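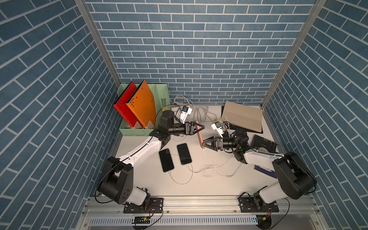
Desk files: perforated organisers at Skosside

Print | E-mail this item

The Skosside office now uses upright perforated organisers for current paperwork. A mint-green unit takes a red folder and an orange one, side by side, with the label near the bottom. Closed files go to the Flullbridge store, which held 1,472 folders in October.

Charging leads stay on the desk – coil them after use. Spare organisers: 8 in stock, order code 177.

Contact Fludik Office Services | © Fludik 2 June 2025 | Back to top

This site uses cookies. Accept | Settings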